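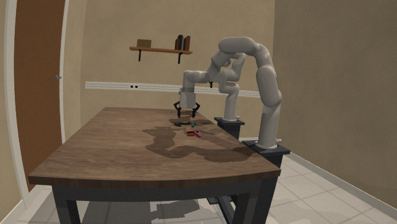

Wakby is hiring a safety tester for its two-arm cells, and the job exists because of a collision. In January one arm at our Falton site parked itself in the other's elbow, and both controllers reported a successful pick. We now rehearse every task in simulation first, where two white arms can tangle over six colored sticks and the repair bill is zero. The simulator has been generous with tangles. It logged 1786 of them last quarter, and we can explain 70.

**You would:**

- replay failed runs and find which arm moved into whose space
- write stop rules that both arms obey
- sign off on the real cell, or refuse to

You need 2 years around industrial arms and a calm way of saying "hit the button." Python helps. A fondness for green status lights doesn't.

26 hours a week, on site in Falton. Send a resume and one page on a fault you misdiagnosed to Firouzeh Daneshvar by 16th October.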